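21 September 2022

Durkside brings a touch of dahlia red to the draining board

Durkside is delighted to announce Draritz, a new collection of wall coverings and table mats for those hard-working corners of the home where the washing-up gets done and the plates are left to drain. It has been a long time in the making, with almost 60 patterns tried and put aside, and we are so very pleased (and a little relieved!) to be sharing the final 16 with you at last.

The dahlias came first, deep crimson on speckled off-white, and after them the softer leafy mats, which we think sit very happily beneath a plain black dish rack and a good old-fashioned alarm clock.

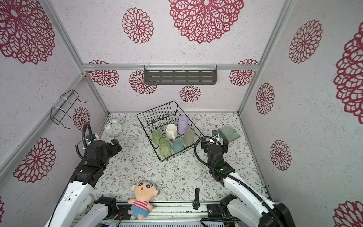
Gerasimos Tsolakis writes that he had always thought of red as a dining room colour, and that he would now gladly have it beside the sink, "though perhaps the smaller flowers for me".

Draritz will be in Alexiou shops from December, with 200 sample packs free to early callers.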